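How to fit a gasket and tighten a flanged joint

These notes cover raised face flanges on low-pressure water and air lines, with plain stud bolts and a flat ring gasket. For steam, or anything carrying a hazard rating, work from the site procedure.

Before you start

Isolate the line, drain it and lock off the valves on both sides. Check the gauge reads zero, then crack open the drain as well, as gauges do stick. Lay out the new gasket, studs, nuts, washers, a wire brush, thread lubricant and a torque wrench that is in date.

Do not reuse the old gasket, even if it came off in one piece.

Cleaning and checking the faces

Scrape off what is left of the old gasket with a brass scraper. A steel one will mark the face. Brush along the grooves and wipe down with a clean cloth. Run a fingernail across the face from the bore outwards. A scratch that follows the grooves can usually be left alone, but one that crosses them will give a leak path and the flange should be refaced. 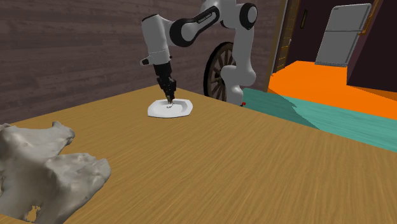 Next, look at how the two flanges meet with no bolts in. The holes should line up well enough for the studs to slide through by hand. If you need a bar to get them in, the pipe is out of line and the supports want looking at first. Pulling it straight with the bolts puts a load on the joint that the gasket cannot take up.

Fitting the gasket

Put the lower studs in and leave them loose, so they form a cradle. Slide the gasket down between the faces until it sits on them, then fit the rest. Use no grease or jointing paste on the gasket unless the maker asks for it. Lubricate the threads and the nut faces only.

Tightening

Number the studs in chalk and work in a cross pattern, never round the circle. Bring all the nuts up by hand, then go to a third of the final torque, then two thirds, then full. Check the gap between the flanges after each pass – it should be even all the way round. Finish with one pass in circle order at full torque until no nut moves.

Take the final figure from the gasket maker's sheet for your bolt size. On the Multholm job, Dwayne Pruitt keeps the sheets in the front of the joint book, and joint 2159 is a good one to copy for layout.

Leave the joint for four hours, go round once more at full torque, then refill slowly with the vent open. Sign the tag and tie it to the top stud.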